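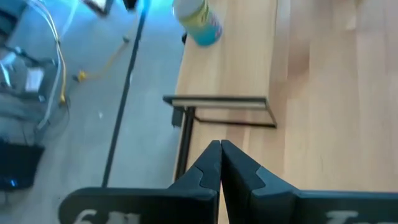 4 min read

The Stoniver Work Table
Top in pale timber, black metal frame
From $817
Stock code BT-262

There are tables you put flowers on, and there is the Stoniver. You can put flowers on it if you like. Most people put the glue gun, the mail, a half-built birdhouse and somebody's lunch on it, often at the same time, and this is more or less what we had in mind when we drew it.

The top is pale timber laid up in long parallel strips, so the grain all runs the same way and the colour wanders a bit between beige, tan and a light orange. We don't sort the strips for colour. We tried sorting them once, and the result looked like the boardroom of a regional insurer. If you need every strip to match every other strip, the Bullthorpe range includes a painted desk in a very consistent grey, and we wish you both well.

Size and weight

The top is 700 mm deep and 30 mm thick. Length is cut to order, so please measure your room before you ring us, and then measure the doorway, the hall and the bend in the stairs. The return rate on this table is low, and almost all of it is stairs.

We don't publish a weight for the Stoniver as each length is different, but plan on two people to move the finished table and a third to say "left a bit". The frame and the top travel in separate cartons. The top carton is the one you'll complain about.

The edge

Edges are square and left straight. A customer in May wrote to ask why we hadn't given it a nice soft bullnose like her kitchen bench, and the answer is clamps. A clamp wants a flat face to bite on, and so does a mincer, a desk lamp or one of those little vices that jewellers use. The corners get a light sanding, enough to take the sting out for a passing hip. Toddlers should be steered around them, as with all furniture and most adults.

The finish

Each top gets a hardwax oil, rubbed in by hand and buffed back. It has a low sheen and it will mark. Tea will mark it, turps will certainly mark it, and a permanent texta will do what it says on the barrel. A fine pad and a dab of the De Bruijn oil (sold separately, and we're aware how that sounds) will bring most of it back on a Saturday arvo. Work along the grain. People who go round in circles end up with circles.

If you're using the table for anything properly messy, put something under it. The top is good-natured but it isn't a paint tray. Leave the lids on your jars and tubs, wipe underneath them now and then, and you'll have fewer rings to explain.

The question of gaps

Timber moves. It gets fatter in a muggy summer and thinner when the heater's been on, and the Stoniver is fixed to its frame with slotted brackets that let it do so. Please don't swap these for something stronger from the shed. We've had a top back that had been glued down with construction adhesive by a very thorough man, and it had split itself in two in protest. He was quite proud of the adhesive, which had held beautifully.

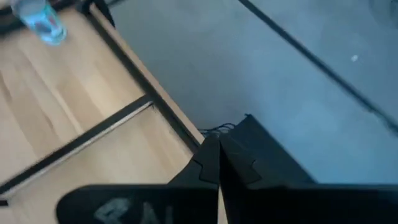 Eilidh Tennant
Product Writer, Bullthorpe

The frame

Black metal, powder-coated in a satin finish that shows dust slightly less than gloss does. It comes flat. Assembly takes the supplied hex key and a moderate amount of patience, and should be done on a blanket with the top face down. Leave every bolt finger-loose until the last one is in. I realise this line appears in the instructions for every table ever sold and that you are going to tighten the first one anyway.

The feet are adjustable. Floors in this country are level only in the brochure, so wind the feet until the wobble stops and then walk away from it. Rubber pads are included for polished boards.

If you already own a frame, you can buy the top on its own. Send us the outside measurements and a note on how the fixings run, and Eilidh Gillies in the workshop will tell you whether it's going to work. (Yes, there are two Eilidhs. Ask for the one who knows about bolts.)

Optional bits

Clip-on cable guide, black. Grips the frame and keeps a lead or two from wandering across your work. It does nothing about the other end of the lead.

Gutard drawer. A shallow steel tray that hangs under the top on runners. Meant for pencils, rulers and small tools. Will be full of takeaway menus by the end of the month.

De Bruijn hardwax oil, small tin. Enough for a good few touch-ups. Rags soaked in it should be laid out flat outside to dry before they go in the bin, please. They can heat up by themselves when scrunched in a ball, and that is the one sentence on this page we'd like everybody to read.

Who it suits

Model makers, sewers, repairers of radios, people who work from home and have given up on the dining table. Schools like it for art rooms. One café bought four and then discovered that customers pick at square edges while waiting for eggs, so perhaps not cafés.

It's an indoor table. A covered verandah is still outdoors, whatever the real estate agent called it.

Delivery and lead time

Tops are cut when you order, and the workshop will email a date once yours is on the list. Metro delivery is to the front door. Delivery up a flight of stairs can be arranged if you tell us beforehand and not while the driver is standing there. Regional customers can have it sent to the nearest depot, or come and collect it from us with a ute and some decent straps.

Offcuts from your own top can be put in the carton on request. They make excellent chopping boards, or you can keep them in the garage for years like everyone else.

Timber samples are free. Ask for the Stoniver strip and we'll post one out.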